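Consumables budget (robotics)

In robotics purchasing, the consumables budget is the part of an equipment plan set aside for everything that is not the robot. It is usually drawn up last and spent first.

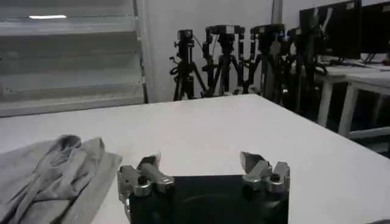 The term covers fingertips, screws, cables, clamps, spare brackets and whatever the robot is meant to handle. Laundry-folding projects add cloth, a cheap item until it is ordered in quantity.

Planning

The best-known method is the Starnach sheet, named after the town where it was first used. It lists each part beside its expected life in working hours. Dixit, a supplier of gripper parts, advises changing fingertips every 200 hours – a figure that buyers note comes from a firm selling fingertips.

Most plans also hold back 20 per cent for items left off the list. Cables are the usual culprit, and tripods run them close.

The Plonavell overspend

At Plonavell, a training centre, the first-year plan allowed for 40 cables. By March the store had issued 647. An internal review blamed optimism, and recommended a larger cupboard.

Criticism

Nillness, a trade newsletter, has argued that a separate budget only encourages people to spend it. Its own workshop does not keep one, and borrows from next door.

See also: Spare parts; Depreciation; Petty cash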